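Plollon tabletop scene pack – worth the license?
Simulation > Assets and add-ons

ferrous_b
25 Apr 2020
Trying to decide on the Plollon household pack for manipulation work. It's 300 per seat and claims 263 objects with collision meshes. We run a single arm with a parallel gripper. Main interest is drawers and flat clutter. Anyone using it past the demo?

quadrature
Since September, yes. Stock dresser layout, with a wrench, CD, book and mug on top: 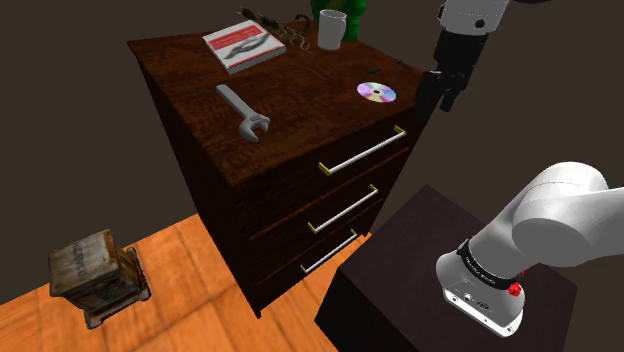
What works
Drawer joints are clean. Limits and damping are exposed per drawer, and the bar handles have real clearance behind them in the collision mesh. The wrench keeps its open jaw as well.

What doesn't
The disc. Its collision shape is thicker than the visual, so a grasp that passes in sim tells you little. We logged 3000 attempts on it and threw the set out.

ohmslaw_k
Disagree on the disc. Nobody picks up a flat CD with two rigid fingers anyway, thick or thin. The fault I'd report is friction: one value for the whole pack, so mug and book slide the same. The Anurell pack sets it per material and costs less.

quadrature
Anurell also ships its dressers as one solid body. No drawers, no use to the OP. Friction is a text file, you can edit it in an afternoon. Approach pose from one of my runs, default lighting:

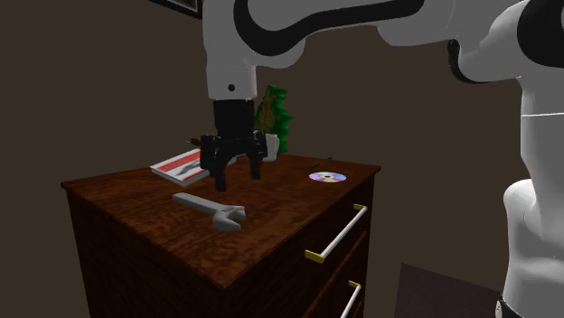 Pre-grasp over the dresser top, fingers open

Clearance between the mug and the book is tight enough to be a fair planner test. I do raise the lights before rendering anything for training – the default is too dark on the sides of the furniture.

ferrous_b
Drawers matter, so that rules out Anurell. How do the textures hold up at close range? We train from a camera near the fingers.

quadrature
Grain is usable, but it goes blotchy once you're near it.

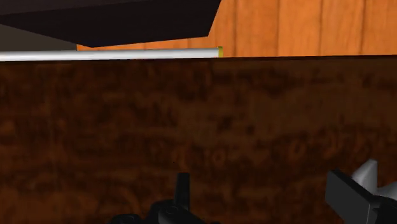 I swapped the wood maps for the Ekunance ones and kept the Plollon meshes. Took 14 materials, no UV work needed.

ohmslaw_k
So 300 for the pack, then new friction, lights and wood. At some point you're paying for drawer joints.

quadrature
Yes. Writing them by hand would cost me more than 300.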